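Speaker notes: studying for the Katona cloud architecture certificate
27 Apr 2021

Okay, hi everybody, thanks for coming back from lunch. (Wait for the door to close.) I passed this thing on my second try with 708 points, so I'm speaking as a person who has failed it once and remembers how that felt!

Slide 2. Start with the outline. Print it, then mark every topic you couldn't explain to a coworker. My first printout was mostly marks. I'd spent weeks on storage because I like storage, and the exam asked me about access rules over and over.

Slide 3. Practice questions. I used the Plitine set, all 291 of them, and I did it wrong the first time. I went straight through, looked at my score, felt great and closed the laptop. Second time around I wrote one line for each miss saying why I picked the bad answer. Half of those lines said "read too fast." Ask the room: who else does this?

Slide 4. Labs. Trorano lets you build a small setup and break it, so please break it. Deleting the wrong network taught me more than the chapter did. (Skip the long version of this story if we're behind.)

Slide 5. The book. The Istitora guide is 435 pages and I won't pretend I read them all. Chapters on identity and on backups, yes, slowly, with a pencil. The history chapter you can leave for the bus.

Slide 6. The day itself. Bring two forms of ID. Flag the long questions, move on, come back later. I got stuck on question four for ages the first time and never got that time back.

That's the talk, then questions. Give people time to speak.

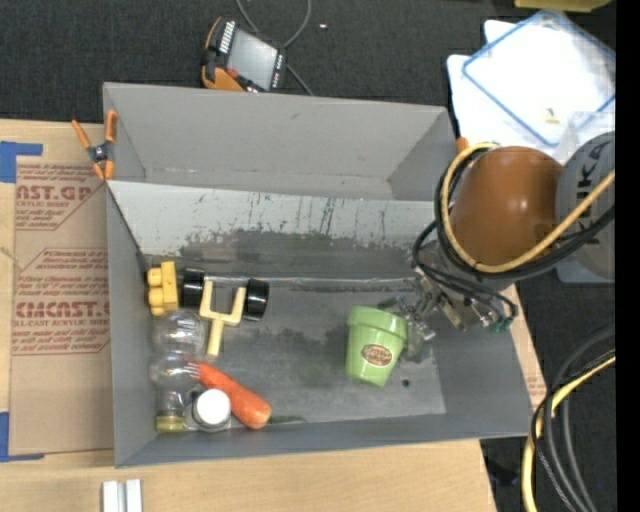 Should I book the exam before I start studying?
I'd do a few weeks of practice questions first, then pick a date once your misses start to thin out.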